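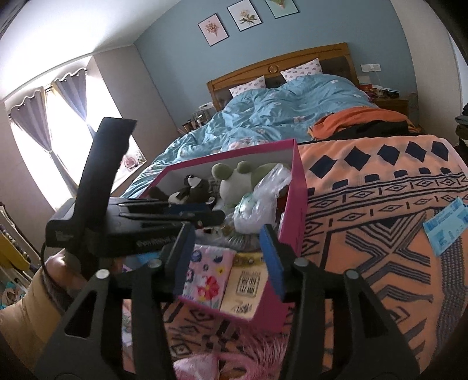 Etthorpe drop defensive coordinator after run of late collapses

06/11/2024
By the sports desk

Etthorpe have removed their defensive coordinator with immediate effect, the club confirmed in a two-paragraph statement. The head coach keeps his job and will call the defense himself until the end of the season.

The change follows Sunday's loss to Pemside, in which Etthorpe led by 15 points entering the fourth quarter and gave up three touchdowns on consecutive drives. It was the third time since August that the team has lost a game it led at halftime.

The numbers on the ground have been the main concern. Etthorpe have allowed 1608 rushing yards this season, the most in the league, and 749 of those came after halftime in the past four games. Opponents have run mostly at the left side of the front, where the team moved from a four-man to a three-man line during preseason and has not settled on a starter at end.

Missed tackles are the second problem. The coaching staff charged the defense with 19 against Pemside, a season high. Both safeties were benched for one series in the third quarter and then returned.

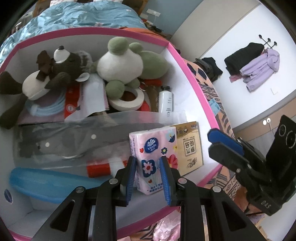 Wonden's radio commentator said the move came a month too late and that the scheme change in August should have been dropped after the first two games - the personnel never fit a three-man front, in his view, and a new play caller would inherit the same gap at end.

The statement did not say whether the four-man line will return this week. Practice was closed to reporters.

Etthorpe play at Ferri on Saturday. Ferri average the second-most carries per game in the league and have their starting center back from a knee injury. A loss would leave Etthorpe needing to win out to reach the playoffs.

Last updated: Wednesday, 4:40 p.m.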